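Chapter 6
Carrying and Setting Down

In this chapter we learn how a tray is laid for one person. The exercises follow the course of Roos Mertens at the Waden school, and each takes 30 minutes.
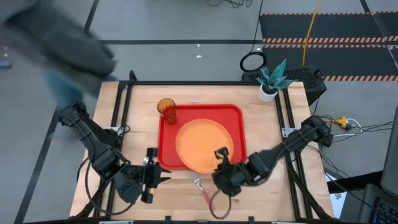
Fig. 6.1 Red tray with orange plate and cup; the utensil lies on the table.

A plate which hangs over the rim can tip when the tray is lifted. Before you carry, look at the tray also from the side, with your eyes at the height of the table. From there you see well how high the cup stands above the plate. 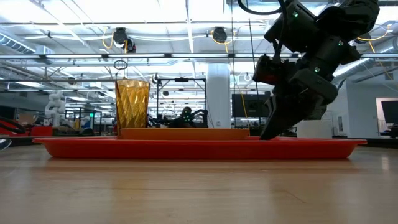
6.1 The Place of the Plate

Put the plate down first, with its whole base on the tray.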